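Garndale Manipulation Club - Handout 4: Picking Things Up
19 July 2026
Notes by Kulsoom Magsi

Last time we closed the fingers on foam cubes, which forgive everything. This week's project is clearing toys into a box, one at a time, and toys forgive very little. Start by opening the fingers wide and lining them up with the short side of the object. Go in slowly. The gnome is painted, and paint chips. 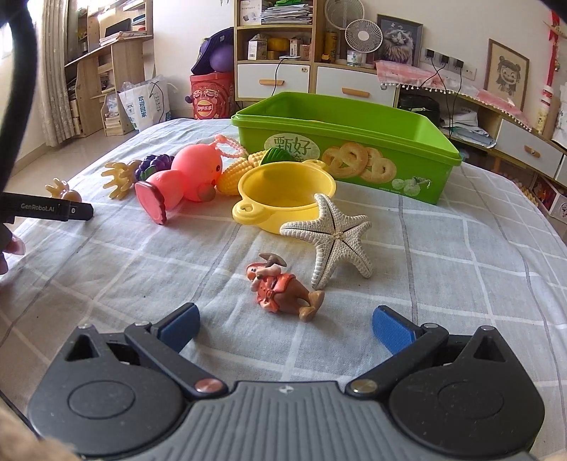 Photo: Kulsoom Magsi

Each pair records 30 episodes. An episode begins with the fingers open and ends with the toy let go. If you drop one, keep recording and go get it - recoveries are data too, and some of you will have plenty.

Hard plastic first: grapes, corn, the yellow toy with the handle. Rounded things like to squirt out sideways, so get the pads below the widest part before you squeeze.

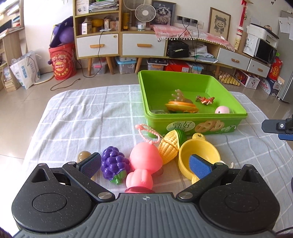 Soft rubber is the other problem. It squashes, the pads keep closing, and you end up with a very firm grip on something that has changed shape. Stop closing when the toy stops sliding. Vibeke Steinarsdóttir will show her two-stage squeeze at the start of the session; please don't name it after her again.
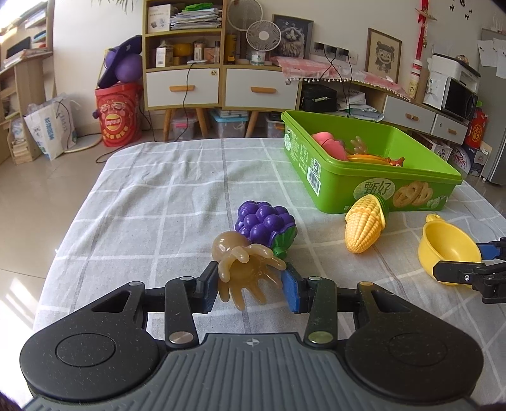

Fig. 3. Amber octopus held between the fingers, against the grapes.

For next session
- Label your episodes: start, grasp, lift, release.
- Write down your worst failure and what the fingers were doing at the time.
- Read the Clekach notes from May, sections 1 and 2. Section 3 is mostly complaints.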